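Nurcombe Paper Bin Project: January progress report
Prepared by Usa Mahawong for the Krasniqi Fund

Bins
The Stidthorpe workroom is now using paper bag bins in place of bought trays for mixed small waste. Bags are opened wide, the rims rolled outward and held with black tape. Material costs so far are $70 of the $500 allowed.

Wear is the main issue. The floor of the bin on the white table has torn in places, and some tape on the rim has a loose end. We plan to line the floors with a second sheet.

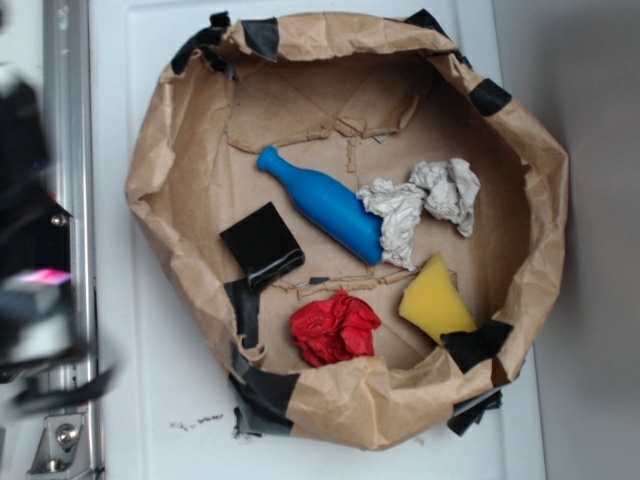

Sorting sessions
Sessions at Hovutthorpe start next, on Friday mornings. We have 1,000 leaflets printed and request release of the second payment of $2,000.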